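Module handout: Recording Demonstrations for Imitation Learning
Mamholm Laboratory course, January
Prepared by Lucian Preda and Lilibeth Navarro

Purpose of the session

Students will record demonstrations of simple kitchen tasks, in which vegetables are moved between a cutting board and a wicker basket. The recordings form the shared Olstead set, from which every group will train its policy in the second half of the module.

One demonstration is one complete attempt at one task, from the rest position back to the rest position. Each is stored with the joint positions, the gripper opening, the camera streams and a short written instruction. The instruction should be phrased as one would speak to a colleague: "put the cucumber in the basket" is acceptable, "task 4" is not.

Variation

The starting arrangement must be changed before every attempt. Move the basket, turn the board, and exchange the vegetables for others of a different size or colour. Last year's set held 1000 demonstrations, of which 229 began from almost the same layout, and the trained policies performed poorly whenever the board was turned.
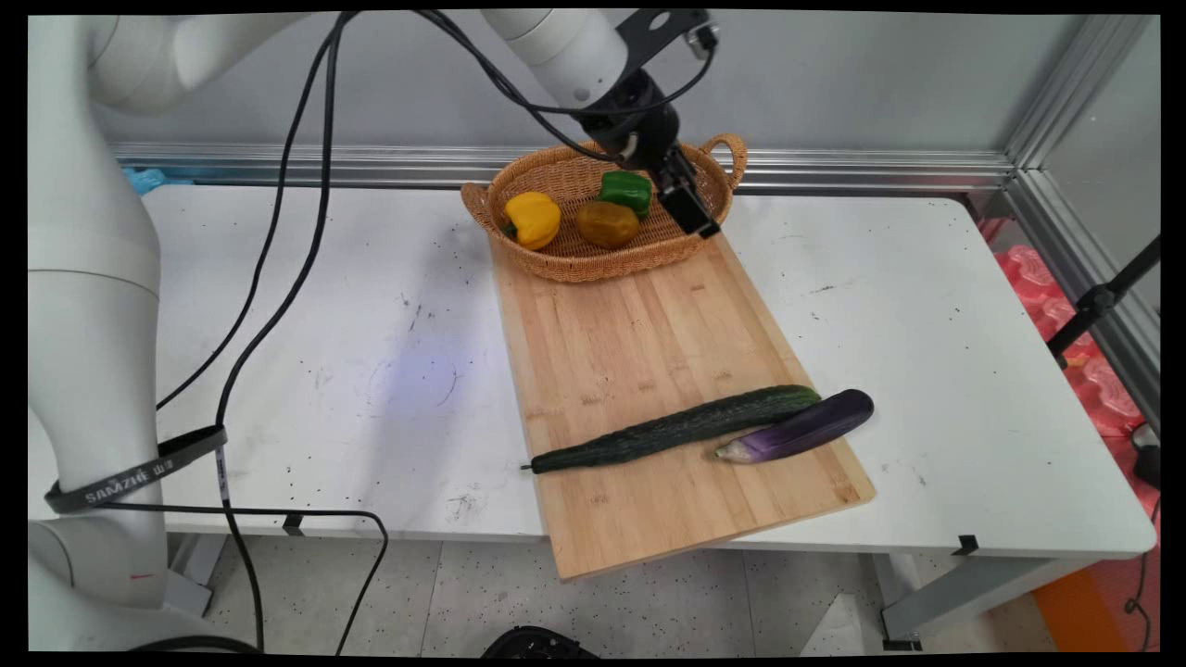
Variation in the operator's movements is a separate matter. Approach speed and grasp height should remain steady within a session. Hesitation, repeated regrasping and sudden corrections are learned along with everything else.

Failed attempts

A dropped item does not end the recording. If it can be picked up again without help, continue and mark the attempt "recovered". If a hand has to enter the workspace, stop and mark it "failed". Failed attempts are kept in a separate folder and must not be deleted.

Quantity and submission

The class target is up to 800 accepted demonstrations. Students work in groups of 2, exchanging the roles of operator and recorder at the midpoint of the session. Log sheets are to be uploaded to the Utska server before leaving the laboratory. Questions about labelling should be addressed to Lilibeth Navarro.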